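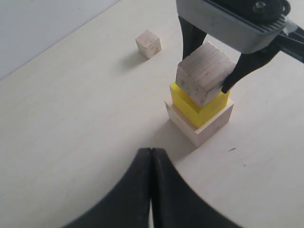 4.2 Does mixing block materials make a tower harder?

A common claim in the block play literature is that towers of mixed material are harder to build than towers of plain wood. Cisell's handbook repeats it, and the Grastthorpe play sessions were planned around it. We doubt that the evidence supports so strong a reading.

Figure 3. A three-block stack on a light wooden tabletop: a large unpainted wooden cube, a slightly smaller yellow cube, and a small unpainted wooden cube on top, turned a little from the one beneath it.

The stack in Figure 3 is of the type we call a stepped stack, in which each block is smaller than the one it rests on. Most of the towers in the earlier work were stepped in this way, and there lies our first objection. When the blocks shrink toward the top, a builder can place each one carelessly and still keep its weight well inside the face below. The top cube in the figure is out of line with the yellow cube, and its corners overhang unevenly. Under the Grastthorpe scoring rules it would be marked as a "poor placement." We see no grounds for that label. A turned cube whose center lies over the block below is no more likely to fall than a square one, and scoring it as an error mixes up neatness with balance.

Our second objection concerns the surfaces. The handbook treats a smooth face as a slippery face. That may hold on a tilted board, but on a level table there is very little to make one block slide across another. The usual cause of a fall is a knock, either from the hand letting go or from the next block coming in too low. We went back through the 817 placements in the Gamadwood set and sorted the falls by what came just before them. Of the 30 falls, 22 followed a knock to the side of the tower. The remaining eight could not be sorted with any confidence, and we would not want to build a theory of slipping on eight cases.

There is a weaker form of the claim that we can accept. Old wooden cubes pick up nicks and worn edges, and a block with a raised splinter on its underside will rock. Plastic-faced cubes tend to stay flat for longer. If anything, this would predict more trouble at the wood-on-wood joints, which is the opposite of what the handbook says. We did not measure wear, and neither did anyone else whose data we were able to obtain.

Sample size is a further worry. The Papadopoulos blocks were used in up to 300 trials, but the same few stacking orders came up again and again, nearly always with the largest cube at the bottom. A set that never puts a small block under a large one says little about difficulty of any kind. Until the order of sizes is varied separately from the order of materials, the two cannot be pulled apart, and we would ask readers to treat the reported effect of material as an effect of something not yet known.

We therefore leave material out of the model in Section 5 and keep only relative size and offset of centers. Rotation is recorded but carries no penalty.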